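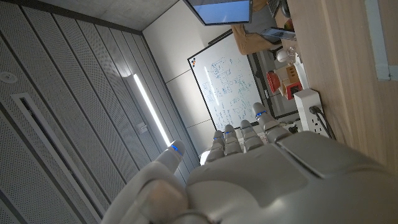
White-and-grey robotic hand with blue lights at the fingertips

Cutting Standby Power at the Workbench and in the Kitchen
Kha Mạch, 6/21/18

Most of the waste in a small workshop comes from equipment that is switched off at the front panel but still plugged in. Chargers, bench supplies and older radios all draw a little current around the clock. A plug-in meter will find them in an evening.

Read the meter with the appliance off, then multiply the watts by the hours it sits idle. Divide by 1000 to get kilowatt-hours, and multiply by the unit rate on your bill. A charger that idles at 2 watts costs little. Four of them on one strip, left on all year, are worth a switch.

Group loads by how they are used:

Always on: refrigerator, freezer, router.
On by session: bench lamp, soldering station, battery chargers.
On by the minute: kettle, toaster, heat gun. 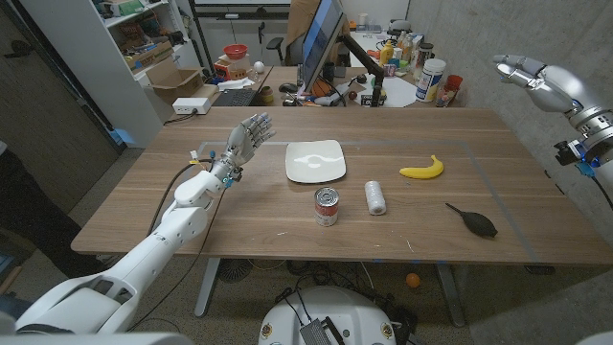
The second group belongs on a switched strip. Check the rating on the strip before loading it, and never run a heater or kettle from it – those go straight to the wall. Do not plug one strip into another.

In the kitchen, boil only the water you need and keep a lid on the pan. Descale the kettle in September, before the heating season. Vacuum the refrigerator coils at the same time, with the plug pulled.

Write the readings on masking tape and stick it to each plug. Repeat them after any change of equipment.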